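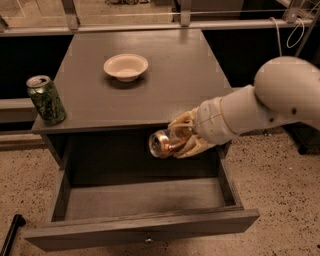
Category: Grant Reporting / Housing and Home

Furnished Lettings Program, Drodstead – Interim Progress Report
Reporting period ending November
By the Ninh Housing Trust program office

1. Status

The program supplies basic furniture to tenants moving out of temporary accommodation. At the close of the period, 54 homes had been furnished against a target of 99 for the full grant term. Delivery is on schedule in Drodstead and behind schedule in Zedodska, where 14 handovers were moved to the next period after the landlord extended its electrical inspections.

2. Procurement

The supply contract with Rindurine was renewed on the same terms. The standard package is unchanged: bed, table, two chairs, storage unit and kitchen starter set. The allowance per home remains capped at $700, including delivery. Window coverings are still bought separately – the supplier does not stock the sizes used in the older Zedodska blocks.

3. Tenant follow-up

Follow-up visits take place six weeks after move-in. The most frequent request was for additional storage, followed by a larger table. Repairs were limited to drawer runners and one bed slat. Replacement parts were drawn from existing stock.

4. Variance

Storage costs exceeded budget because of the delayed handovers. The overspend has been offset from the transport line. No change to the total award is requested.

5. Next period

Complete the deferred handovers, revise the follow-up form, and obtain a second quote for window coverings.

Contact the program office | © Ninh Housing Trust | Back to top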